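Standby power in our workshop: what a switched strip can save
Project report by Refugio Cisneros, Okwood House, 10/2/18

I picked this project after noticing how many chargers stay plugged in overnight at school. Do they use enough electricity to matter, and would people switch them off if it was easy? I really enjoyed finding out!

I borrowed a plug-in meter called a Wandine and read it before and after each change. A phone charger with no phone on it barely moved the display, but our old Skjelbred speakers were a lovely surprise – they drew almost 20 watts while silent.
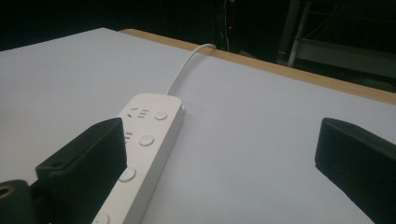
After that I wanted to know whether a button for each outlet beats one switch for the lot. With one switch, people left everything on so as not to cut off somebody's charging. With separate buttons they only had to think about their own plug, and most of them did.

The survey was the best part. I gave out 145 forms at Oltthorpe and got 100 back, far more than I had hoped for. The commonest complaint was having to crawl under a desk to reach a switch.

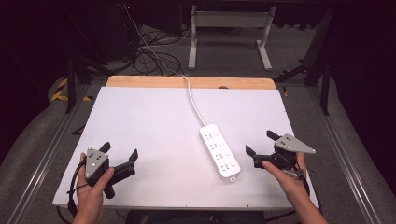
Where the strip sits matters more than I expected. I tried the floor first, then a shelf, and both were a nuisance. Up on the table it was much better. The white strip lies on the white board with its thin cable running off over the wood at the back, so the front stays clear for working. I would still like a clip for the cable.

My teacher asked how much room you lose by doing this. Very little, in my view, and it all comes back when the strip is put away.
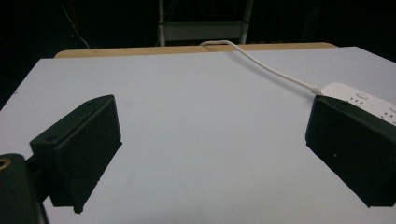

Figure 3. The white tabletop with its light wooden edge along the far side.

Next I want to repeat the readings over 2 full weeks in February, with the speakers on their own outlet.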